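4.2 Bags with rope handles

I went into this part of the study thinking bags would be the easy one. Boxes had given us trouble in May, cups had given us more, and a gift bag comes with a handle, so how bad could it be? Pretty bad! A rope handle flops wherever it likes, and the arm has to find it again on every single try. We ran 100 trials on the Kendholm bench, 60 with the bag full and the rest with it empty, and I scored every one of them myself from the wrist video.

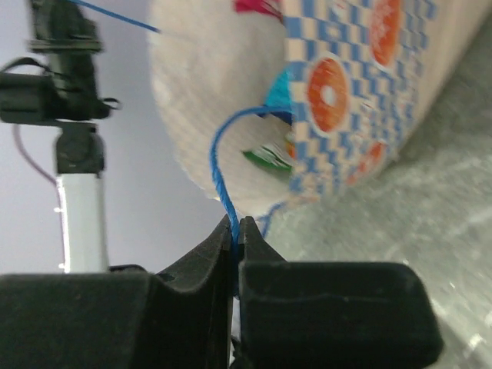
Figure 3. Wrist view of a filled gift bag, with the blue rope handle between the gripper fingertips.

Getting hold of the rope is only half the chore. A tilted bag like the one in Figure 3 has its mouth off to the side, and whatever is packed in there can shift once the arm starts to pull. Hutow, our planner, knows nothing about the contents — it treats the bag as one solid lump — and I think that hurt us more than the grasping did. The full bags failed in 20 trials, mostly on the lift.

Would I let it pack up after a birthday party? Not yet. I'd trust it to hand me a bag across a table, slowly, with me standing there. Section 4.3 repeats the test with flat paper handles, which the fingers had a much harder time getting under.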